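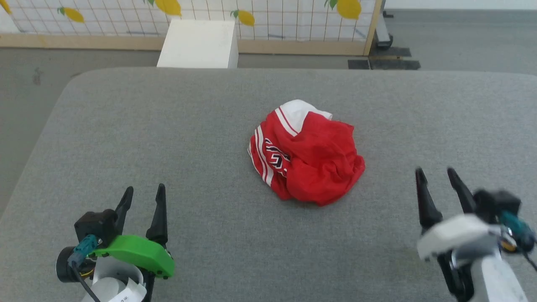

Parisa Moradi wrote to us in January that she had walked right past the first Lockyer marker twice, and that she wished the guide had told her to load the route before leaving the station. She was right, so the order of this section has changed. Loading comes first now!

Section 4. Setting up for the Treltivby trail

You're close to the fun part. By the end of this section your Terik handheld will have the whole Treltivby route on it, with all 17 overnight stops, and you'll be ready to walk out of Lockyer with your eyes on the hills. Give yourself half an hour the evening before.

4.1 Load the route

1. Charge the Terik until the light on the side stays green.
2. Hold the top button until the start screen appears.
3. Connect to Wi-Fi. Most guesthouses in Lockyer have a decent signal in the dining room, less so upstairs.
4. Open Routes, then Long Walks, then Treltivby.
5. Choose Full Route. The file is 383 MB, so let it finish before you put the device to sleep.
6. When the word Ready shows beside the route name, turn Wi-Fi off and open the map once.

Note: If the map opens but the overnight stops are missing, go back to step 4 and choose Refresh Stops. You don't need to download the whole route again.

4.2 Choose your direction

The trail can be walked either way, and both are lovely. North to south gives you the long ridge on fresh legs. South to north saves it for the end, with the sea in front of you the whole last day (our favorite, if you're asking).

1. Open the route and press Direction.
2. Pick Lockyer Start or Jorent Start.
3. Check that the arrows on the map point the way you plan to walk.
4. Press Save.

Caution: Changing direction after you've begun clears your daily log. Copy the log to your phone first if you want to keep it.

4.3 Set your daily distances

The device suggests a plan based on an easy pace. It's a good plan for a first long walk, and you can stretch or shrink any day you like.

1. Press Days.
2. Select a day and use the side buttons to move its end point to another stop.
3. Watch the climb figure as well as the distance. Day 7 looks short on paper and has the steepest path on the route, so think twice before you add to it.
4. Press Save after each change. The device won't do it for you.

Note: The longest day you can set is 34 kilometers. If you go past that, the screen turns amber and asks you to add a stop.

4.4 Book your stops

Your Terik doesn't make bookings, but it does keep them all in one place, and that's a real pleasure when you come in tired and can't remember the name of the house.

1. Call or email each guesthouse. Phone numbers are under Stops, then Contact.
2. Enter your booking under My Nights.
3. Add your arrival time. Many kitchens close at 8 p.m., and several hosts will put a plate aside if they know you're coming.
4. Mark any night with bag transfer. Bags need to be at the front door by 8:30 a.m.

Caution: There's no store between Jorent Bridge and the reservoir. Buy lunch for two days before you leave the bridge.

4.5 Test it before you go

Do this outdoors, away from tall buildings.

1. Turn the device on and wait for a steady blue dot.
2. Walk a few hundred steps along any street.
3. Check that the dot moves with you. If it lags, hold the top button and the lower side button together until the screen blinks.
4. Press Find Trail. From the square in Lockyer it should point you down Mill Lane to the first marker, a low stone on the left just past the pump.

Ward Van Rooij, who walked the trail for this edition, adds that the stone is easy to miss when the grass is high. Look for the yellow paint on the fence post across from it.

If the blue dot never appears, see Section 9, Signal Problems. If it does appear, wonderful, you're all set! Pack the charging cable at the top of your bag and turn to Section 5 for using the map in rain.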